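Latis Wallet Help
Home > Taxes and Records > Frequently Asked Questions

Cost Basis and Transaction Records: FAQ
Last reviewed: September

Which transactions appear in my annual export?
The export lists every buy, sell, swap, transfer and fee recorded by Latis during the tax year. Transfers between two wallets under the same login are marked INTERNAL and carry no gain or loss. Transfers to an outside address are marked OUT and must be classified by the account holder.

What cost basis methods are supported?
First in, first out is the default. Specific identification is available if it is selected before the sale is placed. Average cost is not offered for US accounts. The method can be changed once per tax year under Settings > Records > Method.

Is a swap from one coin to another a taxable event?
In the United States, yes. Latis records a swap as a sale of the first coin and a purchase of the second, both at the market price at the time of execution. A swap from JMN to WBI therefore produces two rows with the same reference number.

How are staking rewards from Jamamine recorded?
Each reward is entered as income at its dollar value when it becomes available to withdraw. That value is also the cost basis of the reward. Rewards that are locked are shown as PENDING and are left out of the export until release. The holding period starts at release.

Why does my export show "missing basis"?
Coins were deposited from an outside source and no purchase record was attached. Upload the record from the original platform in CSV format. Files from Busotell and Wumbei are read without changes. Files from other platforms must use the template, which has 12 columns. Rows with a blank date are rejected.

Is there a limit on file size?
A single upload may contain up to 432 rows. Larger histories should be split by date. Overlapping rows are detected by transaction hash and dropped. Rows without a hash are not checked and may be counted twice.

What time zone is used?
All times are in UTC. A trade placed at 8:00 p.m. Eastern on the last day of December falls in the next calendar year in the raw file. The tax summary converts times to the zone set in the profile.

How long does a corrected report take?
Corrections are processed within 24 hours of upload. The earlier report stays in the archive and is marked REPLACED.

Are network fees deductible?
Fees paid to buy a coin are added to its basis. Fees paid to sell are subtracted from proceeds. Fees on transfers between your own wallets are listed in a separate column, and their treatment should be confirmed with a tax preparer.

Can Latis file my return?
No. Latis supplies records only and does not give tax advice.
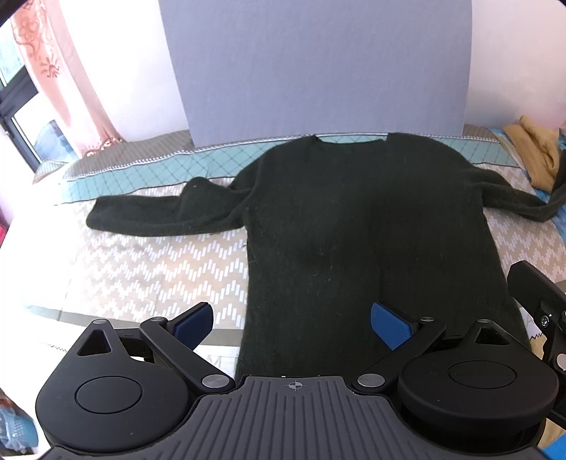
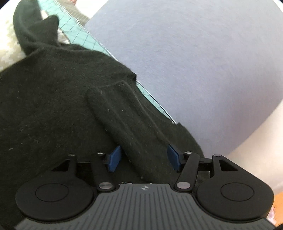
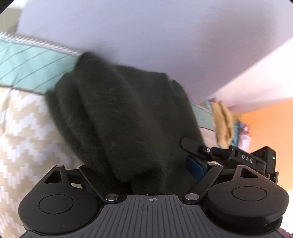 Comments (1)

Yaa Nyarko
The row limit section should mention that splitting by date breaks specific identification if a lot and its sale end up in different files. I had 297 rows flagged as missing basis until I uploaded the older file first. After that the flags cleared without a support ticket. Does the same order apply to Wumbei files?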